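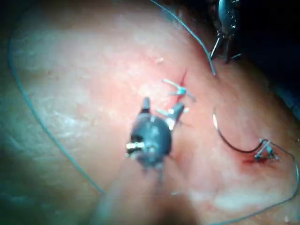
Closing short incisions with interrupted stitches
Student project report, Plillalbridge

Summary

Our project looked at how evenly a short, straight cut in soft tissue can be closed with separate tied stitches, and what makes the edges gape between them. We practised in the skills room on Saturday mornings from February onwards.

Background

An interrupted stitch is tied and cut on its own, so if one fails the others still hold. The drawback is time, as every stitch needs its own knot. A running stitch is quicker but depends on a single strand.

Pale suture is easy to find against red or pink tissue. The cut tails on the knot by the incision are blue-white and fan out in several directions, and even the short ends lower down can be picked out. The cut itself is only a thin red line with a faint smear of blood, and is easier to lose sight of on a glossy surface.

Method

We did 200 stitches between us, 35 of them in the first session. Each one was marked for three things: distance from the edge, knot tension and tail length. We used Skindico practice thread for the first half and Clestero for the rest. Marks were entered on a shared sheet the same day.

Results

In the first session most of our faults were in tension. Knots pulled too hard made the edges pucker, and loose ones left a gap. By the end 65 per cent of all stitches had passed on all three points. Tail length was the easiest to get right and distance from the edge was the hardest, mainly on curved surfaces where the two sides slope away from each other.

Changing thread halfway was a mistake. We can't separate the effect of the thread from the effect of practice.

Further work

Repeat with one thread throughout, and have 2 markers for every stitch.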